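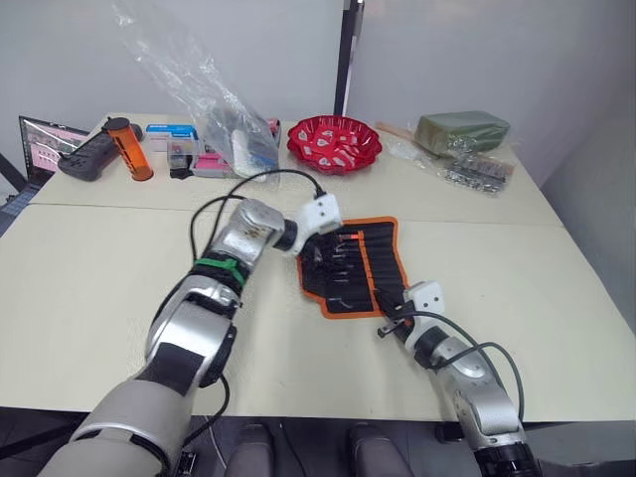
How to budget for a two-arm bench setup (without blowing it on the arms)

Updated 16 December 2023

Quick one, because we're redoing our own numbers before March and people keep asking. Small shop, one bench, two arms. Prices in dollars, before tax.

Step 1. Write down the job first
One sentence. Ours was "open, sort and repack small tool kits at a bench". If you can't get it into a sentence, don't ask for quotes yet. Reps will fill the gap for you and it will cost you.

Step 2. Arms
Get two quotes minimum, same payload, same reach. We asked Iltanen and Pircombe. Ask each one what is NOT in the box. Controller? Mounting plate? Power lead with the right plug for your country? Get it in writing.

Step 3. Grippers
Separate line. Always. We put down 3418 for the pair, and that was with plain fingertips. Soft tool rolls and thin handles are harder to grab than boxes, so allow for a second set of fingertips – we skipped this the first time and paid rush freight.

Step 4. The bench
Easy to forget. Two tables pushed together will do for a trial but check the heights match and that they're bolted or clamped to each other. A seam is fine if you keep the work off it. We budget 590 for a bench and fixings. Measure the reach of both arms BEFORE you order, then take off a bit for the elbows.

Step 5. Cables and power
Every arm has more cable than you think and the gripper lead is the one that snags. Let it loop loose enough for the full move, then tie it at the elbow. Put aside 234 for ties, sleeves, a decent power board and longer leads. Cable on the floor behind the chairs gets rolled over, so price some floor cover as well.

Step 6. Stuff to practise on
Tool rolls, clear cases of little parts, plastic bags, wrapped lollies, whatever is close to the real job. Cheap. Buy doubles becuase things get bent. Clear plastic is a pain for most cameras so get some in early, not the week before sign-off.

Step 7. Setup and training
Esquivel quoted us by the day, Destitau by the job. By the job was easier to plan around. Ask who pays if it runs over.

Step 8. Spares and slack
Roughly 1000 held back, not touched until the thing is running. Fingertips, a spare gripper cable, one connector of each type. If your boss wants to cut this line, cut the fancy bench instead.

Before you sign
Lead time on each item, not just the arms
Waranty start date – delivery or first power-up?
Who does the risk assessment
Freight and insurance both ways if a unit goes back
Software fees after year one

Put the whole lot in one sheet, a row per item, with a column for quote date. Most of our quotes ran out after 30 days, so ask for the expiry up front and order the slow items first.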